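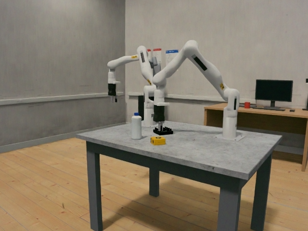
# About Skumard

Skumard inspects, sands and refinishes wood floors in homes, schools and small commercial buildings. We also write independent condition reports for owners, insurers and general contractors. We do not sell flooring and do not take commissions from suppliers.

Usman Rizvi started the company as a one-person inspection service. Gumaro Varela joined from a sanding crew and now runs all site work. The company has 23 employees, split between the inspection desk, the sanding crews and the finish shop on Dodero Street.

## What we inspect

A standard inspection covers the finish, the boards, the fasteners and the subfloor where it can be reached. Moisture content is read with a pin meter in the boards and again in the subfloor. If the two readings differ by more than three percentage points, we recommend finding the moisture source before any sanding is scheduled. Room temperature and relative humidity are recorded at the same visit.

Cupping, crowning and gaps are measured across the width of the board with a straightedge and feeler gauges. Squeaks are marked on a floor plan with the direction of the joists. The written report includes the readings, the plan, and a recommendation to leave, repair, recoat or sand.

Recoating is the most frequent recommendation. It removes very little wood and keeps the floor's remaining sanding depth in reserve. Full sanding is recommended when the finish has worn through to bare wood, when the old coating will not accept a new one, or when boards have to be flattened.

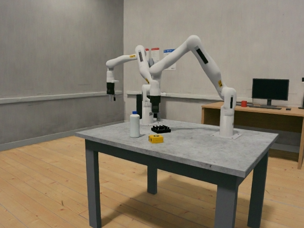 ## How a job is scheduled

1. The inspection desk sends the report and a fixed price. The price is held for 20 working days.
2. The owner chooses a finish and sheen from sample boards sanded to the same grit as the job.
3. The room is cleared by the owner or by a mover. Our crews do not move pianos, aquariums or gas appliances.
4. Sanding and filling are done first, then sealer, then the finish coats. Drying times follow the finish maker's data sheet and are extended when humidity is high.
5. Gumaro or a crew lead checks the floor with the owner and signs the completion sheet.

Work in occupied schools is booked for breaks. December dates usually go first, and the heating must stay on through the entire job. A building that is heated only during the workday will not hold the humidity range stated in our contract.

## Finishes

Waterborne polyurethane is our default for residential work. It adds little color and can be recoated without much preparation. Oil-modified polyurethane is available on request; it dries slower and ambers with age. Penetrating oils are used where the owner wants spot repairs and accepts a regular maintenance schedule.

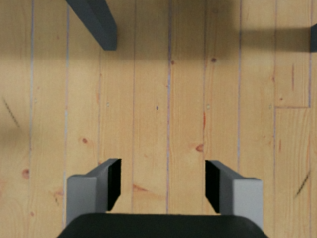

Softwood makes up a growing share of our work, and it is priced separately from oak and maple. Pine dents more easily, clogs abrasive sooner and blotches under most stains. Drum sanders also cut it faster, so crews start at a finer grit and take lighter passes. A floor in a warm honey-yellow pine tone with fine grain, such as the planks shown here, is one we would normally leave unstained — a dark stain hides that grain and makes later scratches easier to see. Final passes always run with the grain.

## Training and records

New hires spend five weeks with an inspector before they operate a sander. Edging and hand scraping are taught on old boards in the finish shop, and each trainee completes a practice panel in every finish we offer.

Job records are kept in Trusent, our internal file system, under the street address. A new owner of the same building can request the moisture readings, the finish used and the date of the last sanding. Prices and names are removed before release.

## Contact

The inspection desk answers the phone on weekdays from 8 a.m. The finish shop is open Saturday mornings for sample pickup only. For school and multi-unit work, send floor plans with the first message and state whether the building will be occupied.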